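Sprechnotizen: Anleihen im Depot, wenn die Zinsen bei null liegen
Sonntag, 6. Dezember 2020, Anlegertreffen Zandport

Folie 1 — Einstieg
Kurz begrüßen, Handzeichen: Wer hält noch Bundesanleihen? Dann gleich zur Frage des Vormittags: Wozu Anleihen, wenn sie nichts abwerfen? Aktien kommen erst nach der Pause dran.

Folie 2 — Kurs und Rendite
Langsam sprechen, hier steigen viele aus. Steigt der Marktzins, fällt der Kurs alter Anleihen. Faustregel Duration: bei 8 Jahren Duration und einem Prozentpunkt Zinsanstieg verliert der Kurs ungefähr 8 Prozent. Rechenbeispiel an die Tafel, nicht vorlesen.

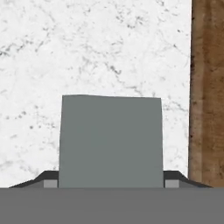 Judite Guerreiro wandte im Juli ein, wer bis zur Fälligkeit halte, den gehe der Kurs nichts an. Antwort: Stimmt für die Rückzahlung, sofern der Schuldner zahlt. Wer vorher verkaufen muss, bekommt den Tageskurs. Und die Inflation läuft die ganze Zeit mit.

Folie 3 — Unternehmensanleihen
Beispiel Ridico: Kupon 3 Prozent, Stückelung 2.000 Euro. Daneben Iretti mit ähnlicher Laufzeit, aber nachrangig. Unterschied erklären, im Insolvenzfall kommen die Nachrangigen nach den anderen Gläubigern. Auf die Kündigungsrechte im Prospekt hinweisen. Keine Empfehlung aussprechen, auch nicht auf Nachfrage!

Folie 4 — Fonds oder Einzeltitel
Fonds streut über mehr als 500 Papiere, hat aber kein Fälligkeitsdatum. Laufende Kosten mit der Rendite vergleichen, bei kurzen Laufzeiten bleibt oft nichts übrig. Falls Zeit ist: Tagesgeld als Alternative, Einlagensicherung nur streifen. Fragen zur Steuer an Prasanna Kumarasinghe weitergeben. 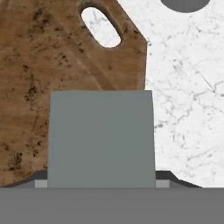

Folie 5 — Was man bis Jahresende prüfen kann
Freistellungsauftrag, Restlaufzeiten, Anteil einzelner Schuldner. Die Tabelle von Matubbar liegt am Ausgang — bitte nur ein Blatt pro Person. Danach Pause.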